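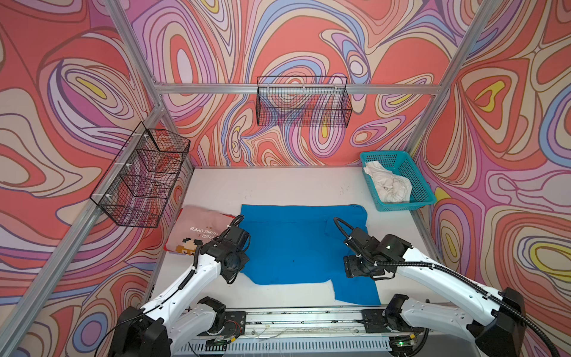
A white tabletop with patterned walls on three sides.

The general cargo ship "Moleck" ran aground on the western edge of the dredged channel below Grilley on Wednesday, shortly after 4 a.m., while inbound with a cargo of bagged fertilizer. No one on board was hurt and no fuel has been found in the water. The ship was refloated on the afternoon high tide with the help of two tugs and is now lying at the Paquette terminal, where divers are to inspect the hull.

The "Moleck" had picked up her pilot at the sea buoy at 2:40 a.m. The weather at the time was clear, with a light wind from the southwest and an ebb current running across the lower part of the channel. The ship was making 9 knots when she passed the last pair of lit buoys before the bend.

According to a statement from the port authority, the pilot ordered a turn to starboard at the usual point and the helmsman repeated the order. The rudder indicator moved at first and then stopped short of the angle asked for. The pilot ordered the rudder hard over, and the master switched on the second steering pump. By then the stern had begun to swing toward the bank. The engine was put full astern and the starboard anchor was let go, but the ship touched bottom 323 feet outside the marked edge of the channel and came to rest on mud and sand with her bow pointing upstream.

The crew closed the watertight doors and took soundings in all tanks. The readings showed no change in the ballast tanks or the double bottom. The first round was finished before 5 a.m., and the soundings were repeated every half hour until the ship was afloat again. The draft at the bow was found to be almost three feet less than it had been on departure from the last port, while the stern was still in deep enough water for the propeller to turn.

Traffic control at Grilley closed the channel to all vessels over 600 gross tons while the position of the ship was checked. The outbound container feeder "Famura" was already under way from the upper basin and was told to turn back. She anchored in the wide part of the river opposite the grain pier and waited there through the morning. Two barges bound for Paquette were held at the sea buoy. Fishing boats and other small craft were allowed to pass on the eastern side at slow speed.

The first tug arrived from Grilley at 5:50 a.m. and put a line on the stern of the "Moleck" to stop her from being set farther onto the bank. A second tug came down from Paquette two hours later. A first try at pulling the ship off was made at 8:15 a.m. and was given up after twenty minutes, as the water was falling and the ship did not move. The salvage plan was then changed to wait for the next high tide and to pump out ballast from the forward tanks in the meantime. In all, 548 tons of ballast water were discharged.

The second try began at 3:30 p.m. One tug pulled from the stern and the other worked on the port quarter, and the ship used her own engine astern. She came free at 4:05 p.m. and was held in the middle of the channel while the anchor was recovered. The anchor came up with a bent shank and will have to be replaced. The tugs stayed with the ship for the trip to Paquette, and a second pilot was put on board. The "Moleck" did not use her own steering gear for the last part of the passage.

A survey launch ran lines across the channel near the bend before it was opened again. The launch found a low ridge of mud where the bow had rested, all of it outside the marked limits, and no loss of depth in the channel itself. One unlit buoy had been pushed off position and was put back the same evening. Normal traffic resumed at 6:30 p.m. with the "Famura" first in line, followed by the two barges.

The port authority said the "Moleck" will be kept at Paquette until her steering gear has been repaired and tested in front of a surveyor from her classification society. An early look at the equipment showed low oil in one of the two hydraulic units. It is not yet known if the oil was lost before the ship reached the channel or during the turn. Records from the bridge, including the voice recording and the track from the electronic chart, have been taken ashore. The pilot and the officers on watch have been interviewed, and all were tested for alcohol with negative results.

Ships calling at Grilley have to test their steering gear before entering the channel and write the result in the log. The "Moleck" had reported a satisfactory test to traffic control when she asked for a pilot. Investigators will compare the log entry with the data stored by the ship's own equipment.

The cargo is not thought to be damaged. Hatch covers were opened at Paquette on the morning after the grounding and the top layers of bags were dry in both holds. Unloading will start once the divers have finished, and the receiver has arranged for part of the cargo to go on by truck. The ship was to have loaded scrap metal for the outbound trip, and that cargo has been moved to another vessel.

It is the second grounding at the bend since August. In the earlier case a small tanker in ballast touched the same bank in fog and got off without help after less than an hour. No damage was found, and the ship was allowed to sail the next day. After that incident the pilots' association asked for a light on the buoy at the inside of the turn. The port authority said the light has been ordered and will be fitted when the buoy tender makes its next round of the lower river.

Until further notice, ships of more than 500 feet in length must take a tug as escort between the sea buoy and the bend when the ebb is running. Speed in the same stretch is limited to 7 knots. Masters and agents with ships due at Grilley or Paquette should check with traffic control for changes in pilot boarding times, as some delays are expected until the backlog of inbound vessels has been cleared.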